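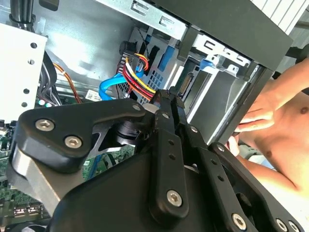
A gripper at work among the cables of an open tower case.

Can it do the bench work yet?

7/9/20

Every few months somebody forwards us a clip of a robot folding a towel, and the message that comes with it is always the same. Won't be long now. We have been getting these for years. The towel gets folded, the music swells, and when you look in the corner of the screen there is a small figure telling you the video has been sped up. At home the washing is still in the basket.

So we decided to give this issue's long item to a duller question. Never mind the towel. Could a machine do the sort of work that fills an ordinary day on our repair benches at Plernden? By that we mean opening up an old desktop computer, pulling a drive, checking a cable, putting it all back and sending it out the door. It is not skilled in the way a surgeon is skilled. Most people can be taught it in a few afternoons. That makes it a fair test, to our minds, because it is exactly the kind of job we keep being told is about to be taken over.

Look at what a machine has to deal with in a case like that. There is a blue data cable that loops away from the drive cage in a wide bend and goes off toward the board. Right beside it there is a bundle of power leads in red, yellow and black. There is sheet metal on several sides, and a person leaning in with a hand on the front bezel. We have plenty of respect for anyone who sends a pair of black robot fingers in among that lot. We also know how often our own fingers come out of there scratched.

The cable is the trouble. A robot on a factory line is very good at picking up a hard thing that is always in the same spot and always the same shape. A cable has no shape to speak of. It has whatever shape the last person left it in. Push on one and it goes sideways, or springs back, or takes its neighbour along with it. You and I sort this out without thinking, mostly by feel, often with a second finger holding the other wires out of the way. Some data plugs have a little catch you have to squeeze before they let go, and some don't, and on an old one the catch may have snapped off years ago. You find that out with your thumb.

Then there is room to move. A gripper built from flat plates and hex screws is a strong, sensible thing, and on an open table it would have space all round it. Inside a tower case it fills a good part of the gap it has to work in. Ours are old office machines for the most part, and whoever designed them was thinking of the price and the colour of the front panel. They were not thinking about access. We have one model in the shop where you have to take out the drive cage to reach the memory, and another where the cage is riveted in and you just have to have thin wrists.

We put some of this to the sales side at Osmont, who sell arms to small workshops, and got back a polite note and a brochure. The brochure gives a figure of 100 cycles without a fault. We asked what a cycle was. It was lifting a block off one tray and setting it down on another. Fair enough, and if we ever need blocks moved we know who to ring. When we asked about unplugging a drive from a desktop that has been under a desk for ten years, the answer was that this was "an area of active development." We have heard that phrase before, usually about the bus shelter.

Godinho, the other outfit people mention to us, was more forthcoming. They told us straight out that cable handling is hard and that they would not sell us anything for it today. Their honest guess was 5 years. I liked them for saying so, although I would point out that it was 5 years the last time we asked as well, in November, and it will likely be 5 years when we ask again.

Now for the money, since that is where these talks always end up. Say an arm, a gripper and the bits to bolt it down came to $3,000, which would be cheap. We put 54 machines across the benches in a good month. Each of them is a different age and make, with its own collection of dust. Somebody would still have to carry the case over, take off the side panel, set it down the right way round, and stand there ready to hit the stop button. That somebody is already a person who can unplug a drive. We would be paying for a helper who needs a helper.

I don't want to be unfair about it. A few things have changed, and I was wrong about some of them. I used to say that a robot would never manage a job it hadn't been programmed for step by step. The newer way of going at it is to have people guide the machine through a task again and again, with a camera close in by the fingers, and let it learn from what it saw and did. It seems to me a much better idea than the old one. A camera down near the work sees the plug from almost the same spot the gripper does, and I can think of days when I would have paid good money for that myself instead of a torch held in my teeth.

But learning to do a thing once or twice, in one case, with the lights on and people close by, is a long way from doing it all day. The mistakes are what matter. If one of us pulls on the wrong lead, we feel it and stop. If a strong pair of metal fingers closes on a wire it didn't mean to close on, I would want to be very sure it knows when to let go. A bent pin on a board can mean the whole machine goes for scrap, and people give us these machines expecting somebody will get some use out of them.

The same goes for the house, by the way, which is where most of the clips are set. The dishes are the block on the tray, near enough. It is the other stuff that beats the machine — the cord behind the telly, the fitted sheet, the drawer that has to be lifted a bit before it will slide. Homes are full of things that only work if you know the trick. The dearest robot most of us will own is still a vacuum that gets stuck under the couch, and I say that as someone who has lain on the floor to get it out.

There was one suggestion in our mail that I thought was worth passing on. A member over at Dasanley wrote that we are asking the wrong question, and that we should be after a machine that holds things. A third hand, in other words. Keep this bundle of wires back while I get in behind it, hold this bracket still, shine a light there. No clever guesses needed, and the person does the part that takes feel. I would buy that tomorrow if it was priced like a tool and not like a car. So far as I can find, no one is selling one that would fit our benches, though I would be happy to be corrected.

Until then, the answer to the question at the top is no, or at any rate not here. Please keep sending the clips, as some of them are good fun. If you see one where the machine takes a stuck plug out of a dusty old tower, at normal speed, in one go, and then puts it back, send that one first.

The benches are open the usual hours. We are short of side panel screws again, the coarse thread kind, so have a look in your jars. And if you are dropping off a desktop, take your own disks out of the tray before you bring it in — we have quite a collection of other people's holiday photos behind the counter and would like them to go home.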